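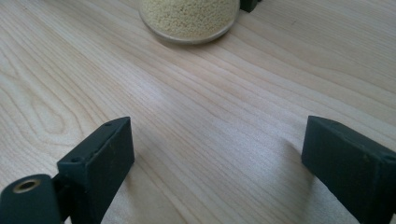
Do you really check a table? asked one reader after the last checklist went up, and couldn't I just wipe it and get on with the cooking. Well, yes, I do check it, and I wipe it too! Wood that you eat off and chop near wants a proper look now and then, so I've typed up the list I use at Plorkorska, with my comments from the March round left in.

Table and dry goods check, kitchen end

1. Surface clean and free of crumbs. OK.
Comment: I go over it with my palm as well as my eyes. Little grains like couscous or millet hide beautifully on pale wood (same colour, more or less) and you feel them long before you see them.

2. Splinters, cracks, raised grain. OK.
Comment: Run a dry cloth both ways, with the grain and then across it. If it snags, stop and find out where. I found one rough patch on the underside, near a leg, and gave it a light sanding. Must look at it again next time.

3. Finish sound, no sticky or worn patches. OK, just.
Comment: We use the Datetti oil and I still think we put too much on. Two thin coats, please, and wipe off the extra after 11 minutes, not when you remember it after lunch (I'm talking to myself there).

4. Table steady. NEEDS ATTENTION.
Comment: It rocks if you lean on the window side. Folded card is under the short leg for now, and I know, I know, that isn't a repair. Felt pads are on the Cendeck order.

5. Glass bowls and jars, no chips or cracks. OK.
Comment: Turn each one round slowly in good light and look along the rim, then the base. I checked 23 and took 3 out of use. Wrap the bad ones in newspaper before they go in the bin, and don't keep one "just for buttons", it always ends up back with the food.

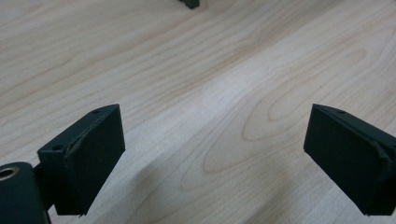
6. Glass kept well in from the edge. OK.
Comment: My own rule is a hand's width at least, more if there are children about. A smooth tabletop lets a bowl slide further than you'd think when somebody bumps it with a hip.

7. Dry goods covered when not in use. NOT DONE.
Comment: This one's on me. I'd gone off to answer the door and then got chatting. Lids live in the second drawer, so there's really no excuse.

8. Dry goods in date and free from insects. OK.
Comment: Tip a spoonful on to a white plate and give it a minute. Anything that walks, out it goes, and the jar gets washed in hot water and dried fully before you fill it again. The Tsegaye tubs are fine for this too, but check the seal on the big one, which has gone a bit floppy.

Still to do: felt pads, new seal, that rough patch underneath.

Plorkorska kitchen pages | Contact us | Copyright Plorkorska, all rights reserved | Back to top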